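Search posts, people, tags

Petro Chornovol
03/08/2026

I moved to Parkley in November and I still learn how people here buy bread. A small thread.

At the Savchuk bakery the rye loaf is ready at 2 and sold out very fast. I came late three times - my mistake.
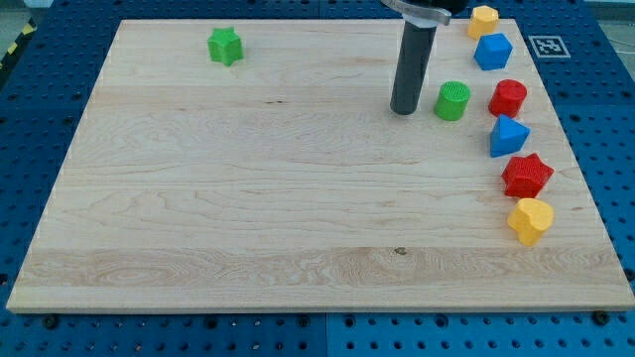 How do you keep rye bread fresh for several days?

Wrap it in a linen towel and leave it in the bread box, cut side down. The fridge makes it dry.

My neighbor Nazar freezes half of the loaf, already sliced. I tried this and the toast was very good.

Contact | © 2026 Cluvero | Back to top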